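DRANADSTEAD COMMUNITY SEED LIBRARY
Minutes of the winter planning meeting
Held January 31, 2023, in the upstairs room at Grameck Hall

The meeting opened at seven with a full room and a very good pot of soup. Minutes of the last meeting were read and approved with one fix: the squash we grew out last summer was the Eklund Gray, and we had it down as the Sultow Gray. Sorry to both squashes.

1. Where the collection stands

We now hold 401 packets in the cabinet, the most we have ever gone into spring with. Beans make up the biggest share, as always, and we are finally in good shape on lettuce. Still short: onions, leeks, anything in the carrot family. Carrots are hard to save around here with so much Queen Anne's lace along the roads, and a couple of members offered to try growing some under netting this year. Great news, and we will happily lend the netting.

The tomato drawer is a mess. Three people signed up to sort it before the swap.

2. Spring seed swap

The swap will be downstairs in the main hall again. We have $300 set aside for it. The hall is charging us $90 for the day, which leaves plenty for envelopes, labels and printing. It was agreed to keep entry free and to let people take seeds even if they bring none. Last year some newcomers hung back by the door, thinking they had to trade, so the sign out front will say FREE SEEDS, COME IN in letters big enough to read from the parking lot.

There was a long and lively talk about whether to put the tables in rows or in a horseshoe. The horseshoe won. Vegetables on the window side, flowers and herbs on the other, and a table in the middle for kids to plant a bean in a paper cup and take it home.

Eklund Nursery has offered us two bags of potting mix for the bean table. Accepted with thanks!

3. Sultow Road garden

The school plot on Sultow Road has room for us again, four beds this time. Members want to use them for growing out our oldest seed, some of which has been in the cabinet far too long. The plan so far:

Bed one: pole beans, the purple kind
Bed two: lettuce left to bolt, three varieties, blooming at different times if we can manage it
Bed three: Eklund Gray squash, hand pollinated and taped
Bed four: undecided. Okra was suggested, and cheered, and then doubted.

The water tap at the north end leaks. The school has been told.

4. Germination testing

This was the part of the evening everyone had been waiting for. We want to test the older packets before the swap so that people go home with seed that will come up. The method is simple and anyone can do it at a kitchen table: ten seeds on a damp paper towel, rolled up, put in a plastic bag and kept somewhere warm. Check it every couple of days. If six or more sprout, the packet goes out. If fewer, it goes to Sultow Road and gets sown thick. 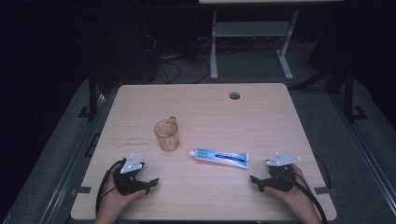
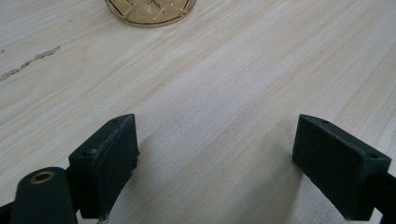 Members took 100 packets home for testing among them, and the sign-up sheet went around twice. Please write the variety and the start date on the bag itself in permanent marker, as pencil rubs off and we had some real mysteries last year. A bare, pale tabletop like the wooden one in these pictures is a nice place to open the rolls, though dark seeds show up on it a lot better than white ones, so bean and squash testers may want to lay down a dark plate first. Keep the bags out of direct sun. Results go on the sheet inside the cabinet door, including the bad ones, which are every bit as useful to us.

A question came up about parsley, which can take three weeks or more. Give it four before you call it.

5. Other business

The cabinet's bottom drawer sticks. Candle wax on the runners was the favored cure.

We would love more stories to go with the seeds. If a packet came from a grandparent or a neighbor, or was picked up on a trip, write a line or two on the back. People at the swap read every word of them.

Leftover soup went home with whoever had a jar. Next meeting is upstairs at Grameck Hall, same hour, and bring your sprout counts.

Meeting closed at 8:40.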